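Shelf life and film choice for small dry snacks — speaker notes
Slot 13, afternoon session
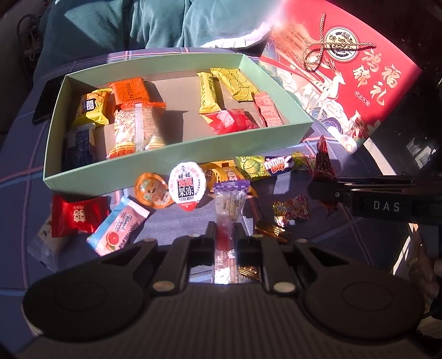 Open with the question from the Zollach survey: what fails first, the film or the seal? Wait for a few hands. Most of the room will say film.

Slide 2. Moisture gain. Puffed grain goes soft well before it tastes stale. Define water activity once and move on. Skip the equation unless asked.

Slide 3. Sosstead trial. 214 packs, held at 40 °C and 80 percent relative humidity. Point to the knee in the curve. Clear film and metallized film separate there — leave the slide up long enough to read both axes.

Slide 4. Seal leaks. Dye test method, then results by jaw temperature. The Jelter line ran cooler at the left jaw. Mention crumbs in the seal area, a common cause on high-speed lines.

Slide 5. Light. Matters for fried items, much less for plain rice. Do not get drawn into inks.

Slide 6. Vieira cost table. Price is per thousand packs, film only. Say this out loud, the column header is too small.

Close on test order: seals, then film, then storage. Questions. Backup slides cover oxygen scavengers and the October repeat.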